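Clalton clothing drive fills up before the first weekend

Thursday, September 24, 2020

I popped my head in on the spring clothing drive in Clalton this week, and gosh, people have been busy! Hortensia Apaza, who's running it, told me 67 households have signed up so far, and she'd only been hoping for 35. The target is 1000 pieces of clothing, folded and bagged, before the pick-up by Jakisico.

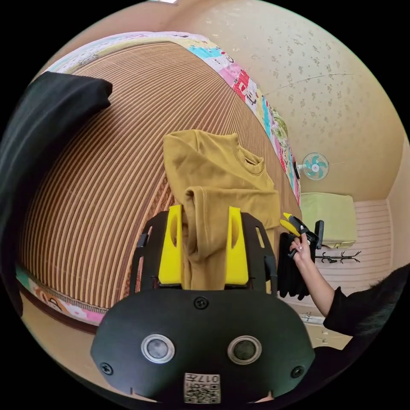

The rules are pretty relaxed. Long sleeves and jumpers are wanted most, any colour, any size, as long as they're clean and the seams are holding. Socks have to be in pairs (I failed that one straight away). You can drop off up to 4 bags per household, and Karabo Makhubela will come and fetch them if you haven't got a car.

Most of the sorting is happening in people's own bedrooms, which I love.

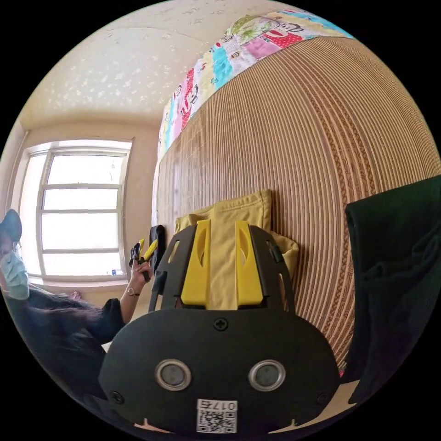 Folding is where everybody has an opinion. Annatjie Mnguni swears by sleeves in first, then thirds, and Zsolt Simon just rolls the lot and hopes for the best. Bedding and other household cloth can go in too, so a folded mustard-yellow piece like the one by the tan ribbed panel is welcome, but please bag it apart from the clothes so it goes to the right table.

Drop-offs are at the old Arruda shop, side door, mornings only. Ring the bell twice, it's a bit temperamental. I've still got my winter drawer to go through, so I'll see you in the queue!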